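Who a children's programme is made for once it has ended

Long-running children's television leaves a peculiar sort of record. The programme stops, the sets go into storage or a skip, and what remains is a number of episodes, an incomplete paper file and the recollections of people who were five at the time. My argument is that the reference work done on such programmes pays too much attention to plot and too little to routine, and that this gives later readers a false account of how the programmes worked.

I will take Pondcombe as the case, as it is the one I have indexed. It ran to 401 episodes. The main reference guide treats each as a short story: a title, a problem, a resolution. The entry for the episode in which the Giretti bakery loses its oven door runs to two paragraphs. The entry for the episode before it, in which the post arrives, the baker reads a letter aloud and the ferry leaves on time, is one line long and ends with the words "little happens".

A great deal happens in that episode. The post comes at the same point as it does in almost every other. The baker wipes her hands before she takes the envelope. The ferry bell sounds twice. A child of four who had watched for a month would have known each of these in advance, and the knowing was the point of the exercise. The writers' guide, of which 7 pages survive, says that no more than three things in an episode may be new. Everything else was to be left alone.
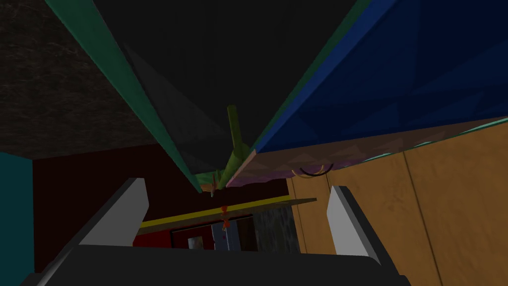
A guide that lists only what was new therefore lists the smallest part of the programme. It also ranks the characters wrongly. In the standard guide the longest biography belongs to the lighthouse inspector, who has lines in two episodes and an accident in one of them. The ferryman, who appears in nearly all of them, gets a short paragraph about his hat and his sister. A reader coming to the material fresh would suppose that the inspector mattered more.

The usual defence is that routine cannot be written up. One cannot fill a page with the same bell. I do not think this holds. Sports annuals have recorded repeated events for generations by putting them in tables, and the reader who wants only the exceptional matches can find those as well. A table with a row for each episode and a column for each fixed element (post, bell, bakery, closing song) would take up less room than the present synopses. It would also show at once where an element was dropped, which is where the real questions lie. The closing song disappears for eleven episodes in the third series and the guide does not mention it.

A second difficulty is continuity. Contributors to reference works of this kind spend a good deal of effort on reconciling contradictions. The ferryman's sister is older than him in one episode and younger in another, and there is a long note proposing that he had two. I regard this as wasted effort. The scripts were written by different people over many years for an audience that turned over completely in that time. The accurate entry is that the sister's age varies, followed by the episode numbers. A theory about a second sister belongs somewhere else, clearly marked as the work of the person who thought of it.

The same applies to the layout of the village. The Eskildsen house stands to the left of the bakery in the early episodes and to the right in the later ones. The set was rebuilt in a smaller studio. Several published maps nevertheless show a road that curves right round the back, so that both can be true. 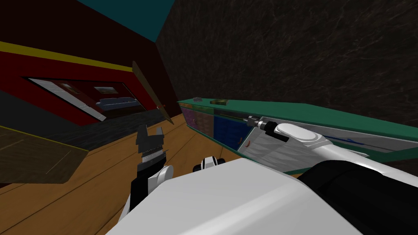

What the Takard edition gets right

The Takard edition of the guide, now partly out of print, was compiled on a narrower plan and is better for it. Its compilers recorded what was spoken and shown, gave the source for each statement and left gaps where the episode was missing. Its character entries are dull to read. They state the first appearance, the last appearance, the occupation, any relatives named on screen and the number of episodes. Where a performer changed, that is given, with the episode at which the change took place.

It has faults. The index of songs is arranged by first line, although most viewers remember a chorus. Puppets and human characters are listed separately, which separates the postmistress from her own dog. It omits regional repeats entirely, and in some areas those were the only broadcasts that anyone saw.

Even so, I would sooner correct the Takard edition than extend the standard guide. Adding a column to a table is a small job. Removing twenty years of invented sisters and curving roads means checking every sentence against the episodes, and for part of the second series there are no episodes left to check.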